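Home About Courses Fees Find us Contact

About Nornell

Nornell is a small evening school for people who want to learn bookbinding and have been told, usually by family, that they own enough hobbies already. Bastien Maillard opened it above a carpet shop in Grodholm Street with two presses, one decent knife and a kettle. The kettle has been replaced.

Paraskevi Zervas joined a year later to teach paper repair and stayed on to run nearly everything else, including Bastien.
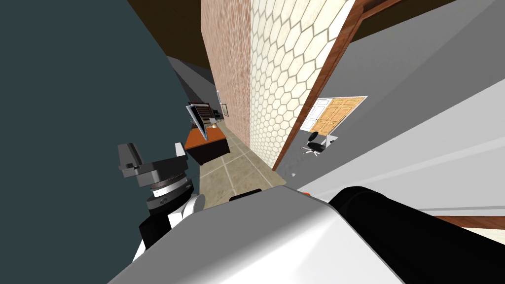 Page last changed: November

We teach in groups of 10. The beginners' course starts with a plain pamphlet, sewn through three holes, and moves on to a full cloth case binding by the final week. Your first book will be slightly crooked. We have kept Bastien's on the shelf by the door – it leans – and new students are welcome to pick it up and feel better.

Over the years 3,000 people have finished a course with us. A few now bind for a living. Most make notebooks for relatives, who are running out of things to write in them.
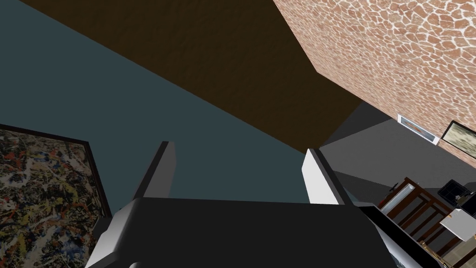 The repair class is a different sort of evening. Bring a book that has come apart and Paraskevi will tell you kindly whether it can be saved, and less kindly what you should not have done with sticky tape. Cookery books and hymnals make up the bulk of it. She has strong views on rubber bands too.

Our library holds 132 books on binding, which students may borrow, and a card index of who has not brought them back. The Nambiar guide to marbling has been out since spring. You know who you are.

Classes begin at 6.30pm. The street door sticks, so push.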